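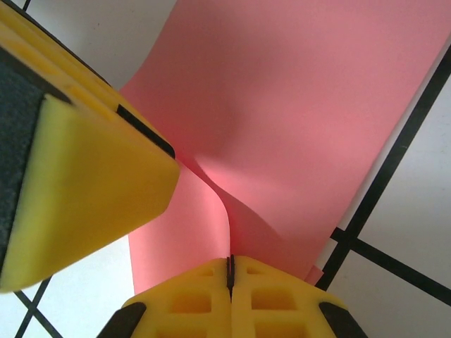
According to Mogens Grímsdóttir, the Bernitz has no fault at all and the whole trouble is that we keep loading it like a dishwasher. Noted. I have written it at the top of the July entry so that it can be found quickly when it comes true.

Bisque, second try. Same clay as last time (the gray Cutholm, open bag first, then the new one), same shelves, same schedule: slow to 233, hold, then up to 850 and off. I know 850 is low for a bisque. I want the pots thirsty for the Hassanpour slip glaze, which slides off anything fired harder and ends up on the shelf, where it sticks beautifully.

The first try is the reason for this entry. Bottom shelf came out the color of a good biscuit and rang when tapped. Top shelf came out the color of a bad biscuit and went thud. One bowl on the top shelf split from rim to foot, and the crack has a smooth curve to it that I'd be proud of if I had drawn it. Parveen's test tiles were in the middle and came out fine, as Parveen's test tiles do.

Things I checked before blaming anything:

Thermocouple. Pushed in properly, no scale on the tip. It sits level with the lower shelf, so the controller has a very well-informed opinion about the lower shelf and is guessing at the rest.

Lid. There is a gap at the back on the hinge side. You can slide a postcard in at the corner, one from Clunddale with the reservoir on it, which is now slightly brown at one end. I don't remember the gap being there in winter, but I didn't own the postcard in winter.

Elements. All glowing, though the top one is slower to get going and has a sag in it where it has come out of its groove. Pinned it back. One pin went in straight. The other went in at the angle you get when you are hanging head down in a kiln and somebody asks where the tea is.

Controller. Cleared and typed the program in again from scratch. The old one had the hold at 286, which is what I wrote on the card, in my own handwriting, with a line under it. I have no idea why. 286 is also the code for the back gate, so I can offer a theory. Card corrected. Gate unaffected.
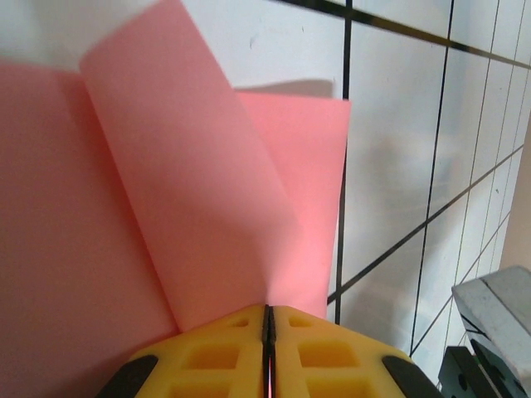

The hold matters more than I'd been giving it credit for. The bowl that split was thrown thick at the foot and had only been on the rack a couple of days under plastic, in weather you could wring out. If it still had water in it, a hold in the wrong place would have been no help, and the climb afterward would have finished it off. So the crack may be nothing to do with the lid, the element or the Bernitz. I am putting this down in ink to be fair to the kiln, which has not been fair to me.

For the second try I changed too many things at once. Parveen Mohmand pointed this out in the margin of the last page ("if it works, which one was it?") and I have no good answer. The right way would be one firing per change, and we'd be glazing in spring. What I did:

Top element pinned.
Rope of kiln fiber laid along the back of the lid. Mask on, window open, and still itching at supper.
Hold back at 233, for two hours, bung out.
Heavier pots to the bottom, light stuff to the top, and more room between the shelf and the lid. This last is the Grímsdóttir Amendment and I'm aware of how it looks.

Started after breakfast. Slow going on the first ramp, which was the intention, but I'd forgotten how dull the intention is. Held a mirror over the bung hole during the hold and it fogged right over. Did it again an hour later and it fogged less. Last time I looked, near the end, it stayed clear. I never did this on the first try, so there is nothing to compare it with except my regret.

Bung in, up we go. The relay clicks faster from here on and there's a smell like a wet dog drying on a radiator, from whatever is burning out of the Cutholm. It says "low organic content" on the bag. The bag and I have met before.

Shut off at 11 at night, or rather the controller shut itself off and I stood there as a witness. Wanted to crack the lid at breakfast. Did not crack the lid at breakfast. Mogens had put tape across the handle with the word PATIENCE on it, and the tape was stuck well enough that by the time I'd got a thumbnail under it I had lost interest.

Opened in the afternoon. Top shelf: much better. Still a shade paler than the bottom, and the small cups closest to the hinge are paler on that side, so the rope is helping and isn't a cure. Everything rings. No cracks on the top. One hairline in the foot of the big serving dish, bottom shelf, which I suspect was there when it went in, and which I suspect I saw, and loaded anyway.

Parveen's tiles were in the middle again and came out fine again. I've asked for the middle next time.

Water drop test on the bisque: top cup drinks it straight off, bottom cup takes a moment longer. Both will hold the Hassanpour if it's mixed a little thicker than the recipe. Sieved a small bucket of it this evening and brushed it on three cups from each shelf. No runs yet, though they haven't been near any heat, so that's praise for gravity at best. Left them on the drying rack with the top-shelf ones marked T in pencil. The pencil will burn off. Scratched a T in the foot as well.

To do:

Proper cones on every shelf next firing. I have a whole box of them and have been saving them for what, exactly.
Look at the lid hinge. There are slotted holes in the bracket, so it may just need dropping at the back. Two people, one of them patient.
Order a top element before the old one decides the matter.
Weigh a thick-footed pot each morning until it stops getting lighter, and load it then.
Change the gate code, or the card, or me.

Mogens came by while I was unloading, looked at the spacing on the top shelf for quite a while, and asked if there was any tea.

Workshop notebook | Contact the studio | © the notebook's authors | Back to top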